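From: Malte Wunderlich
To: jurnitora-teleop list
Date: Sat 18 April
Subject: Re: [jurnitora-teleop] gripper aperture at episode start

Beatrice Okoth wrote:
> I replayed the simulated set in Stombridge and the aperture channel
> is flat for the first 40 steps in many episodes, on both arms. Is the
> operator holding the grippers open, or is the log filling in a default
> until the leader arms connect? If it is a default I would like to trim
> it before training. Episode 151 is a clear case.

It is a default. The recorder starts when the sim resets, and the leader arms take over only after the handshake. Until then the log repeats the reset pose, with both grippers open.

I stepped through 151 with the head view rendered next to the joint log. The left gripper is slightly higher than the right at that point and the fingers are parallel on both, so check the two sides separately and do not copy the left offset to the right. 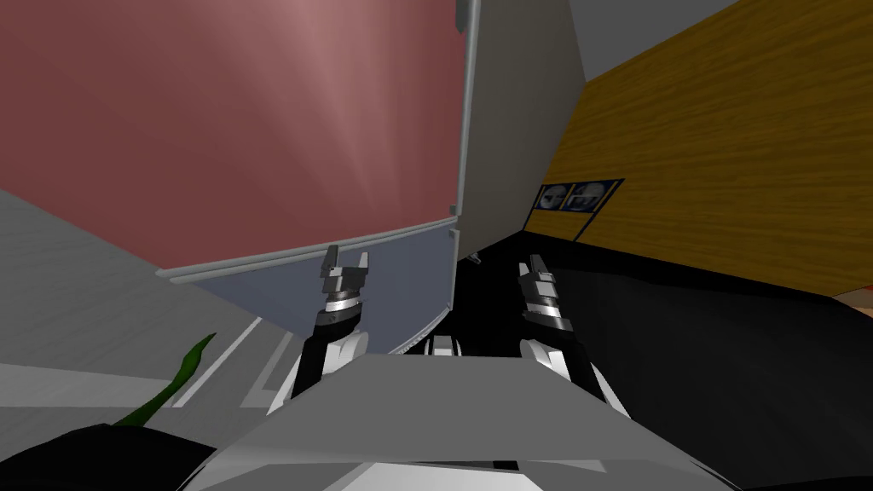
For trimming, use the "leader_active" flag. Do not cut a fixed 40 steps. Handshake time varies with the operator station, and the Kostness station is slower than ours. A fixed cut would remove real motion from some episodes and leave padding in others.

Of the 1259 episodes in the set, 1079 have the flag. The rest were recorded with the old Fuchs driver, which did not write it. For those, take the first step where any joint command differs from the reset pose by more than the encoder noise. Ute has a script that does this and writes the flag back to the file.

One open point: the script ignores the torso joint. If an operator moved the torso first, the start will come out late. I have not checked how often that occurs.

Malte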